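Varel Padded Folding Table: my review after a summer of laundry

September 2020

I bought this thing in June because my back was done with me folding clothes on the bed. We have an old place (built in 1918, charming, zero closets) and the laundry room is really just a wide spot at the end of the hall. I wanted something soft on top, flat, and tall enough that I wasn't bent over like a shrimp. The Varel was 200 dollars at Wistden, which made me gulp a little, but I had a gift card left over from my birthday so I talked myself into it pretty fast!

Setup first. The legs come off for shipping and you screw them on with the little key in the bag. It took me nearly 60 minutes, and a good chunk of that was me putting one leg bracket on backwards and having to undo it. The directions are drawings only, and the drawing for the brackets is tiny. If you have decent eyes and more patience than me you'll beat my time easily.

Now the top, which is why you'd buy it. It's a light gray woven cover over padding, and I love it. The padding is firm enough that you can press a shirt flat with your hands and get a decent crease, but it has enough give that I don't mind leaning on it while I sort. Slippery stuff stays put, too. My last folding spot was a laminate desk from my college days (so, 2000 or thereabouts) and every soccer jersey slid right off it onto the floor. The weave grabs just enough to stop that.

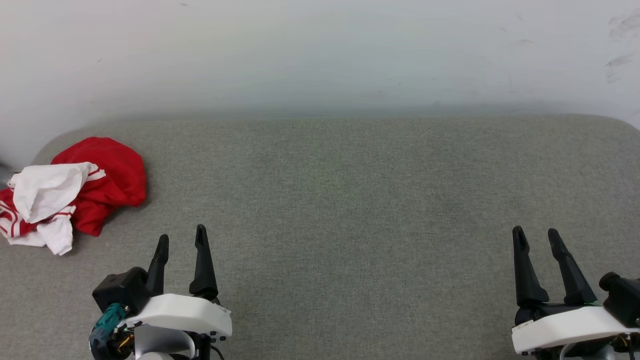
Red clothes were my big worry with a pale cover. We have a lot of red in this house thanks to a certain school team, and I was sure I'd end up with a pink table by the Fourth of July. So far, so good. I did toss a damp red towel on it once and left it overnight, and the spot came clean with dish soap and a washcloth. Took some scrubbing, though, and I haven't done it again.

What I don't love: the cover doesn't come off. I really thought it would! I went looking for a zipper the first week and there isn't one, so you're stuck spot cleaning forever. For this price I'd expect a cover I can throw in the wash. It also picks up lint like crazy, and black socks are the worst for it. I keep a lint roller nearby now and go over the top every few days.

The rounded corners I didn't care about when I ordered, but I've come around. I walk past that table in the dark with a basket on my hip all the time and my hip is fine. You do lose a bit of space for stacking right at the corners, so I keep my piles in toward the middle.

I also looked at the Jondness, which is cheaper and has a hard top with a thin pad you tie on. I tried one at a store and the pad scooted around when I folded a T-shirt on it, so that was a no from me. The Bautista looked gorgeous online but it's a lot wider and would have blocked our hall.

Four stars. I'd buy it again, and I'd give it the fifth star the day they put a zipper on that cover.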